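Notes From the Femeck Hospital Careers Fair

The Femeck fair is held every November in the conference wing of the Braltmont hotel, a ten-minute drive from the airport. I went this year as a third-year internal medicine resident with no contract signed and only a loose idea of where I wanted to live. I paid my own way and was there from opening at 8:30 in the morning until a little after 4.

Registration was quick. The program listed 103 employers, mostly hospital systems and large group practices, with a smaller section for rural clinics and locum agencies. Badges were color coded by specialty. Mine was green, and recruiters looking for hospitalists walked straight up to me. The psychiatry residents had it even better and could hardly get down the first aisle.

I had booked four short meetings in advance through the fair's website. Two were useful. One recruiter had not read my form and offered me a pediatric post. The fourth, with Barnmont, ran well over its fifteen minutes and was the reason I stayed past lunch. Barnmont runs a regional hospital with 222 beds and was hiring for seven-on, seven-off shifts. The physician at the table had worked there for nine years and answered questions on patient load, night coverage and the exit terms in the contract without checking with the recruiter first. I was told the census cap in plain numbers. At two other tables the same question got me a brochure.

Lunch was boxed sandwiches at long tables. I sat with a group of family medicine residents from out of state and we compared what we had been quoted. That half hour gave me a better sense of the going sign-on amounts than any of the booths did. Two of them have since emailed me the names of people to call.
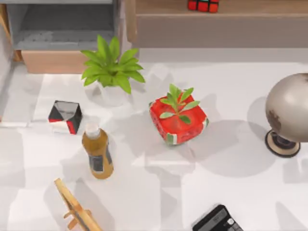
Tabletop with household objects, cabinet and wooden shelf unit.

The afternoon had three talks. I went to the one on contracts, given in a room set for 472 and nearly full. The speaker spent most of the time on noncompete clauses and tail coverage, and took questions from the floor for twenty minutes. The slides were promised by email and did arrive. The talk on interviewing was at the same hour, so I missed it. I looked in on the third, about working with search firms, and left when it became a pitch for Soylu, a job matching service that was also a sponsor of the fair.

A few practical points for anyone going next year. Parking at the hotel is paid, and the free lot across the road fills by 9. Bring more copies of your CV than you think you need; I ran out at noon and the business center was slow. The meeting slots open three weeks ahead and the good ones go in a day or two. The hall is loud after 11, so have any serious talk before then. According to the closing announcement, attendance was 1060, and in the main aisle it felt like it.

I sent follow-up notes to five people that same evening and had replies from three within the week. Barnmont has asked me to come for a site visit in the new year, with a dinner the night before and a half day on the wards. I have a list of questions for the nurses there, mostly about staffing on weekends.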